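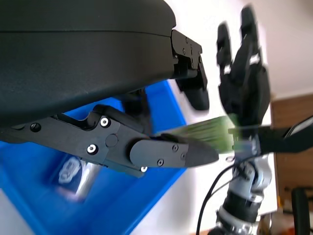 Chalerm Saengthong wrote after reading the first release that a brush should never be entered under the bin it is kept in, as the bin may be changed and the brush stays the same. The point was accepted. From the present release onwards, brushes and bins are entered separately and joined by a storage field.

Grarnana Brush and Bin Records
Data card, third release

Summary

The Grarnana records describe brushes, small cleaning items and the open bins in which they are stored. The collection holds 548 entries in 12 item classes. It was prepared at Harberg and checked at Cokeo, and is intended for those who study how everyday cleaning items are named, sorted and put away.

An entry concerns one item. It gives the class of the item, its main colour, the form of its handle, the place where it is stored and any remark left by the person who made the entry. Long-bristled brushes and plain plastic bins make up the greater part of the collection, and users who need an even spread across the classes should draw their own selection.

Contents of the release

README: the present document.
items: one line for each entry.
bins: one line for each bin, with colour and general shape.
classes: the class names, with a short definition of each.
changes: corrections made between releases.

The files are plain text, separated by tabs. The first line of each file gives the names of the fields.

Fields in the items file

item: a running number, not reused when an entry is withdrawn.
class: one of the 12 class names. Where an item could belong to two classes, the more general class is given.
head colour: the colour of the bristles, pad or cloth. For a brush this means the bristles only. A green brush on a black handle is entered as green.
handle colour: entered separately, and left blank where the item has no handle.
handle form: rod, loop, grip or none. A narrow, straight handle is entered as rod whatever its length.
surface: opaque, translucent, reflective or mixed.
storage: the number of the bin, or the word shelf or hook.
remark: free text, in English.

Conventions for brushes

Bristle length is given in words only: short, medium or long. Measurements were tried in the first release and given up, as bristles splay with use and two people measuring the same head seldom agreed. Heads with bristles on one side are kept apart from round heads. Worn bristles are noted in the remark field and have no effect on the class.

Colour names are limited to everyday words. Terms such as lime, moss or bottle green are all entered as green, and the more exact term may be added as a remark. The same rule applies to bins, where bright blue and dark blue are both entered as blue.

Brushes sold for washing up and brushes sold for general cleaning are placed in the same class where their form is the same. Purpose is difficult to judge from an item once its label has been removed, and contributors from Srisuk used several local names for a single kind of brush. Those names have been kept in the remark field with their original spelling.

Conventions for bins

A bin is any open container without a fixed lid, deep enough for an item to lie wholly below the rim. Trays and racks are entered as shelf. Bins used for waste are outside the scope of the records.

An item is treated as stored in a bin when it rests on the bottom or on other items inside. An item leaning over the rim, or held above it, is left without a storage value until it has been put down. This rule caused more queries than any other - the changes file lists the entries that were altered on account of it.

Items of uncertain kind

Certain objects could not be named with confidence. They include translucent and whitish articles, some with a silver or reflective part, which may be bottles, dispensers or packaging. Such an object is entered in the class "other container or part", with the surface given as mixed where two finishes are present. Users are asked not to reassign these entries on the strength of colour alone. Where a better identification can be supported, a correction may be submitted in the manner set out further on.

Preparation

Entries were made in 3 rounds. In the first, items were listed by class alone. The second added colour and handle form. In the third, storage was entered in its own field and the whole file was read through at Cokeo by a person who had taken no part in the earlier rounds. Differences between the two readings were settled by discussion, and nearly 6 in every hundred entries were changed as a result, mostly in handle form.

Known limitations

Cleaning cloths are under-represented, and sponges are present mainly as single items. Paired sets, such as a dustpan with its brush, are entered as two items with no link between them apart from a shared storage value. Soft items that had been folded were sometimes given the wrong surface in the first release. The larger errors have been corrected, but others may remain.

The storage field gives one place only. It does not show how often an item was moved, nor whether the place was chosen or merely convenient. Conclusions about household habits should not be drawn from it.

Suitable and unsuitable use

The records are suited to work on naming, sorting and colour terms, and to the planning of simple storage layouts. They are not suited to comparing the quality of products, and no maker or price has been entered. The records give no guidance on hygiene.

Corrections

Corrections should state the item number, the field concerned and the proposed value, with a short reason. They are read on the first Tuesday of the month. Accepted corrections appear in the changes file of the following release, and the contributor is named there unless a request is made to the contrary.

Citation

Grarnana Brush and Bin Records, third release, Harberg. Please give the release in any citation, as item numbers withdrawn from an earlier release are not carried forward.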